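# The Flolska cotton blanket

I've been making this blanket, in one version or another, since I had a single secondhand loom in the back of a garage in Plavent, and it's still the thing I'd grab first if I had to start the shop over. It's a plain waffle-weave cotton blanket. No fringe, no pompoms, no tag sewn somewhere that scratches your chin. You put it on a bed and you sleep under it!

The twin weighs 800 grams and the full weighs 1,069 grams, both straight off the scale before they've been washed. People ask about weight more than anything else (color comes second, always color), so there you go. If you've got one of those heavy pressed-down blankets and love it, this will feel like hardly anything. If you kick your covers off in June and then wake up at 4 a.m. looking for them, I think you'll get along fine.

## Sizes and prices

| Size | Measures (inches) | Price |
|---|---|---|
| Crib | 36 x 48 | $58 |
| Twin | 66 x 90 | $104 |
| Full | 84 x 90 | $132 |

I don't do a king. My loom is only so wide, and a king would need a seam down the middle, right where you'd feel it with your feet. I tried one in February and slept under it for a week and I hated that seam. Two twins side by side work better than you'd expect, especially if one of you is a blanket thief.

## Colors

- **Oat** – the undyed one, with little flecks in it
- **Rosewater** – a soft pink, a bit warmer than it looks on most screens
- **Pond** – gray-green
- **Plum skin** – dark, and the one that sheds the most in the first wash
- **Butter** – back by demand, mostly Hidayah Pillai's demand

Dye lots move around a little. If you're buying two and want them to match, put both in the same order and I'll pull them from the same batch. I can't promise a match for one you bought last year, sorry. If you mail me a snippet of thread I'm happy to hold it up against what's on the shelf and tell you how close it is.

## What it's like to live with

The waffle is flat and a little stiff when you open it. Please wash it once before you decide anything! The squares pull in and puff up and it loses an inch or two each way, which I've already allowed for, so the sizes in the table are after washing. By the third wash it's soft. By the tenth it's the kind of soft where somebody starts taking it to the couch.

I designed it for grown-up beds, but a good half of my mail is from parents. The crib size gets dragged down hallways, turned into a fort roof, used as a cape. The weave will snag on a zipper or a sharp toenail. When that happens, don't cut the loop – work it back with the blunt end of a yarn needle and then tug the fabric on the diagonal until it disappears.

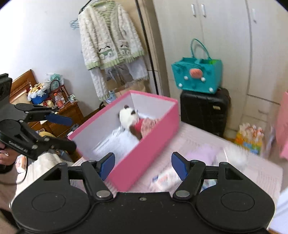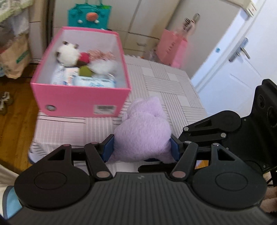 For a bed that's really just for sleeping, I'd put the blanket between the top sheet and whatever you use in winter. It traps a nice bit of air there. On its own it's good from late spring until the first cold night, at least where I live, and I keep my bedroom at a temperature my sister calls rude.

## Washing

Machine wash warm with like colors, tumble dry low, take it out while it's still a tiny bit damp and shake it hard. I do mine on the line when the weather lets me, and it comes out crisper, which some people like (me) and some people really don't (everyone else in my house).

Things to skip:

- fabric softener, it coats the cotton and flattens the waffle
- bleach, even on Oat
- ironing. I've had two emails about ironing. You'd be squashing the whole point of it

Plum skin goes in by itself the first two times. Clean the lint trap after, you'll see why.

## The yarn

It's all cotton, spun in a two-ply that I get through Goltano. I used a cheaper single ply for the early ones and they pilled along the fold, right where you pull the blanket up to your shoulders. If you have one of those, you'll know, and I'm glad it's lasted this long anyway. The two-ply takes longer to weave and I've stopped apologizing for the price.

Edges are turned twice and stitched by Meirion Kemeys, whose corners are much better than mine. You can tell the ones I did.

## What people have written

"Took it out of the package and thought, oh no, cardboard. Washed it. Changed my mind." – Friederike Kröger

"My son calls it the square blanket and won't nap without it. Ordering a second so I can wash the first." – Soo-ah Cha

"Could be longer. I'm tall. Otherwise very good." – Deok-su Wang

(Deok-su is right about the length. A longer twin is on my list, and I'll put it up here once I've got the yarn for it.)

## Shipping and returns

I pack orders on Tuesdays and Fridays. Blankets go out rolled in brown paper, and if it's a present, leave me a note at checkout and I'll keep the price off the slip. You have 70 days to send one back, washed or unwashed, as long as it's whole. I'd rather you tried it properly than kept it folded in a closet worrying about the return window.

Butter in full is sold out until the next warp is on. Crib and twin are ready to go.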